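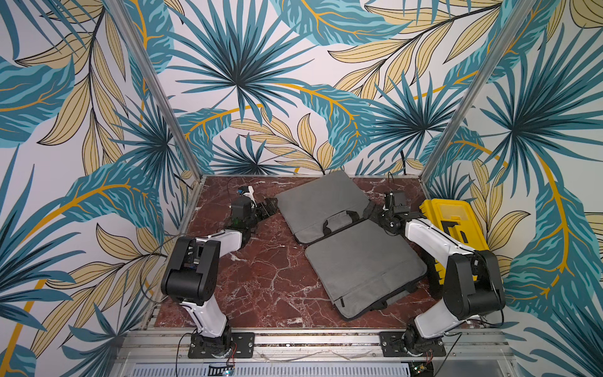 Tropical print wallpaper with teal and turquoise fan palms on a white background.

Wallpaper Questions, Answered

How much should I order?
Measure the width of each wall and the height in the tallest spot, then send us both numbers and we'll happily do the math for you. Big leafy prints need more paper than small ones, as the pattern has to line up from strip to strip, so please don't skimp!

Can I get a sample first?
Yes, and we wish everyone would! You can ask for up to 6 at a time. Tape them up and live with them for a few days — colors look so different by lamplight.

Will it go over old paper?
We'd really rather you took the old layer off. Soon-im Woo at our Kilville shop has a handout on stripping and patching, and she's glad to talk you through it.

Do you hang it for me?
We do, in Kilville and Stelton. Hae-won Ryu keeps the calendar, and June fills up early.

Can I return extra rolls?
Unopened rolls can come back to either shop as long as you have your receipt — but do keep one for repairs.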